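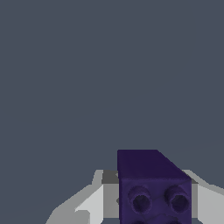
A purple block against a gray background. Computer rendering.

FOR IMMEDIATE RELEASE
April 12, 2019

Hondthorpe Puts Frozen Pie Crust in Grocery Freezers, Adds Three Fruit Fillings

LEDSIDE - Hondthorpe, the pie bakery on the Ledside waterfront, is now selling its all-butter crust frozen, by the pair, in grocery stores. First time the crust has left the bakery without a pie in it. Three jarred fruit fillings go on the shelf the same day: sour cherry, peach with ginger, and rhubarb.

The crust is the same one used in the shop. Flour, butter, water, salt, a little sugar, a splash of cider vinegar. No shortening. Each box holds two nine-inch rounds, rolled flat and stacked with parchment between, not pressed into a foil pan. Bakers use their own pie plate and crimp their own edge.

Customers have been asking for years. Before the holidays last November the bakery sold 600 pairs of unbaked rounds over the counter, wrapped in paper, no label, no advertising beyond a card by the register. They were gone in four days. Planning for the boxed version began right after.

Getting it to freeze well took longer than expected. Early test rounds cracked when unrolled and one batch came out gray at the edges. The recipe did not change, but the resting time did - the dough now sits overnight before rolling, and the rounds are chilled flat before they go into the freezer. The test kitchen baked 100 pies between the first trial and the final one. Mostly cherry. Staff took a lot of pie home.

The fillings

Sour cherry is the tart one. Pitted whole cherries, sugar, lemon, tapioca starch, a little almond extract. Holds its shape when sliced if the pie is allowed to cool all the way, at least four hours.

Peach with ginger is milder. Peeled slices, brown sugar, fresh grated ginger. Good in a pie, also good spooned over pound cake or vanilla ice cream.

Rhubarb is plain rhubarb, no strawberry. It is sharp. People who want it sweeter can add a quarter cup of sugar or a cup of sliced berries before baking.

One jar fills one nine-inch pie. Fillings are cooked and ready to use, and keep five days in the refrigerator once opened.

Baking directions (also printed on the box)

Thaw crust in the refrigerator overnight, or on the counter for 40 minutes. Should bend without cracking.
Line pie plate with one round. Leave the overhang.
Pour in one jar of filling. Dot with a tablespoon of butter if you like.
Top with second round, trim, fold under and crimp. Cut four or five slits.
Brush with beaten egg or milk. Sprinkle with coarse sugar.
Bake at 400 degrees for 20 minutes, then 350 for 35 to 40 minutes more, untill the juices bubble thickly through the slits.
Cool on a rack.

Put a sheet pan on the rack underneath. The cherry does run over sometimes.

For a single-crust pie, such as custard or pumpkin, use one round and keep the other frozen, well wrapped, for up to 700 hours after the box is opened - call it four weeks. Unopened boxes keep six months.

Where to buy

Crust and fillings are in all Plostik grocery stores and at the Noiphan farm market, freezer case by the dairy. Jars are shelved with the baking supplies at Plostik and next to the honey at Noiphan. Both products are also at the bakery counter in Ledside during regular shop hours. No mail order at this time, the crust does not ship well in warm weather and the bakery would rather wait.

The first delivery to stores was 1,653 boxes. A second run is already scheduled. Stores that run out should have more within the week, please ask at the customer service desk.

Free samples of the cherry and the peach, baked in the new crust, at the Ledside shop through the end of the month, mornings only, while they last. Rhubarb samples will follow when there is room in the oven.

Whole baked pies are still avialable at the shop and nothing on that menu has changed. Holiday pie orders open in November as usual.

About Hondthorpe

Hondthorpe bakes fruit, cream and custard pies in Ledside. Pies are sold whole and by the slice. Crust is made by hand each morning.

Media contact: Hondthorpe press desk, Ledside. Product samples on request, allow two days' notice.

###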